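**Hanen mobile picker (Pretidetti), reviewed 2022-11-04**

The Hanen is a two-armed robot on a wheeled base, sold for light shop and household work. The question for this review was narrow: can it do a vegetable shop? It has to carry a basket along a stand of open bins, pick what is on the list and leave the rest alone. We also tried it on restocking, which is the same job in reverse.

Testing was done at Parberg with imitation vegetables. They don't bruise, so damage isn't scored. Tsutomu Murakami wrote the pick lists and kept the log.

## The task

One gripper holds the basket by its handle and the other does the picking. The bins are tilted towards the aisle and hold very different shapes: halved Chinese leaf, cucumbers, carrots, green beans. A run counts as complete when every listed item is in the basket and nothing else has been moved to the floor. 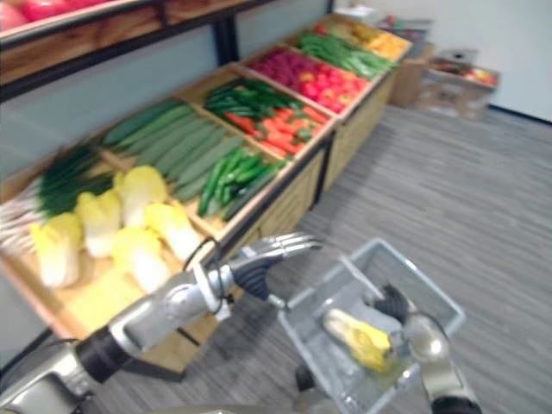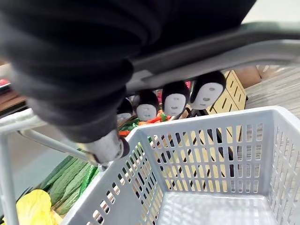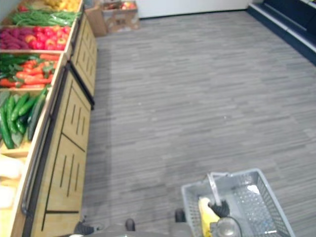
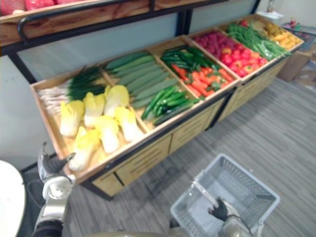 ## Results

Of 63 runs, 46 were complete. Failures by type, most frequent first:

- **Beans.** The gripper takes several or none. Asking for a single bean is pointless.
- **Carrots.** Tops tangle, and a second carrot comes up with the first.
- **Basket drift.** The holding arm sags over a long run. Items placed late land on the rim.

Cabbage halves and cucumbers gave little trouble. A slow run took 580 seconds for a list that a person would finish in well under two minutes.

Restocking was worse. The robot puts an item in the correct bin but does not face it or square it up, so somebody has to tidy the stand afterwards.

## Against the Hirano

The Hirano single-arm unit needs a trolley for the basket and can't work a narrow aisle. It is quicker per pick. The Hanen copes better with a basket that has to travel.

## Verdict

Usable for supervised picking of large, separate items. Not ready for loose produce, and not ready to be left alone in a kitchen or on a shop floor. The maker rates the finger pads for more than 2000 grasps; ours were worn at the tips before then, and a spare set should be ordered with the machine.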